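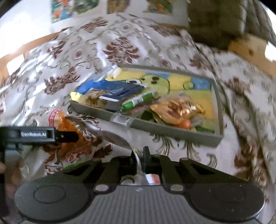

Plakima Shallow Tray, Gray: Review After Four Months

Category: Home storage
Reviewed by: Orest Romaniuk
Rating: 3.5 out of 5

Use case

I bought the tray in June to replace a shoebox lid. Its job is to hold whatever comes out of bags and pockets at the end of the day: wrapped snacks, small packets, cards, a glue stick or marker. It spends most of its time on a dresser and moves to the bed when the contents get sorted. A bedspread is a poor work surface, so I rated the tray mainly on how it behaves there.

Construction

The tray is a plain rectangle with low raised rims on all sides. There are no dividers and no lid. The rims are high enough to stop a tube from rolling out when the tray is carried level. They do not stop a heaped pile from sliding if one end drops. With a full load, carry it with both hands.

Stability on soft surfaces

On a made bed the tray settles a little and stays where it is put. If the cover is bunched under one side, the tray tilts and round items drift to the low edge. Smoothing the fabric first takes care of it. I would have liked a textured underside for use on the dresser, where mine slides when pushed with one finger.

Capacity

One layer of small items is the practical limit. Past that, flat things such as cards end up under foil wrappers and have to be dug out. Anyone who wants every item visible should plan on two trays or empty the one more often. I do mine on Friday.

The picture in the bottom

Mine is lined with a bright picture in yellow, green and blue, much like a child's drawing. It looks cheerful when the tray is empty. Under a mixed load it works against you, as small colorful packets are harder to pick out than they would be on bare gray. For sorting, a plain bottom is the better choice.

Cleaning

Crumbs collect where the rim meets the base. A dry pastry brush clears them. I have not tried a dishwasher and do not plan to.

Compared with the Bernent

Natalia Nava lent me her Bernent tray for 9 days. It is deeper, holds a second layer without spilling, and is easier to carry one-handed. It is also slower to search, and it does not fit in my top drawer. The Plakima does, with room above it for envelopes.

Verdict

Adequate for daily pocket contents and quick sorting. Not suited to bulk storage or to anything that needs to stay in order. I would buy it again in the same size, with a plain bottom.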